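MATAU – The Matau Family Residence will replace the bedding in all of its guest rooms by the end of October, the residence's board announced, completing a project that began with a review of laundry costs last winter.

The residence provides short-term rooms for families who have a relative under care at the regional hospital. Guests stay an average of seven nights, and many arrive with little more than an overnight bag. Sheets, pillows, towels and blankets are supplied at no charge.

Under the new plan, each bed will receive two sets of plain, light-colored sheets and new pillows. Printed pillowcases, long used only in the children's rooms, will now be offered in every room on request. The bedding budget for the project is $3,925, paid from the residence's general fund and a gift from Zokus, a local linen supplier.

"Families spend most of the day in waiting areas and hallways, and the bed is the one part of the building they use every night," said Augustina Dogbe, director of the residence. "The old sheets had been washed so many times that they no longer stayed on the mattress. We received more comments about that than about parking."

The review was led by Kwame Agyeman, who manages housekeeping and supplies. His report to the board found that mixed sheet sizes were adding to the work of each room change, as staff members often had to open and refold several sets before finding one that fit. The report recommended a single sheet style for all twin beds and a second for the larger beds on the ground floor. 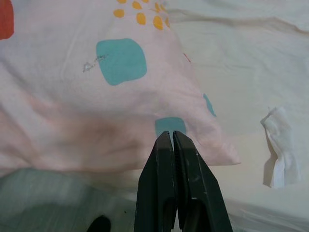 A pink pillow in a printed case on a pale cream sheet. Photo: Matau Family Residence

The printed cases drew more discussion than any other item. An early draft of the plan called for white cases throughout, which would have allowed all pillowcases to be washed together. Parents who responded to a survey in the spring asked that the prints be kept, and several wrote that a bright pillow had helped a brother or sister of a patient settle in on the first night.

The board agreed to keep them. Printed cases will be washed separately in cool water, and worn ones will be retired at the end of each season. Families who would like to bring a pillow from home may continue to do so.

Su-bin Wi, who coordinates the evening desk, said the change would also simplify late check-ins. Rooms have until now been made up with one pillow per bed, with extras kept in a locked closet on the second floor. Extra pillows and cases will be stored in each room beginning with the first group of completed rooms.

"A parent who comes in at 11 p.m. should not have to ask for a second pillow," Wi said.

Work will proceed one hallway at a time so that no reservations are affected. Mattress covers will be inspected as each bed is stripped, and any that are torn will be replaced from existing stock. Old sheets in usable condition will be offered to the county animal shelter. Pillows that have been used by guests cannot be donated and will be discarded.

The board also approved a revised room checklist. It directs staff to change all pillowcases between guests, including those on pillows that appear unused, and to leave a spare blanket folded at the foot of each bed. Guests staying longer than one week will be offered a midweek linen change – previously available only by calling the front desk before noon.

Families with questions about room supplies or upcoming stays may contact the residence office between 8 a.m. and 6 p.m. Requests for printed pillowcases can be made at the time of reservation or at check-in.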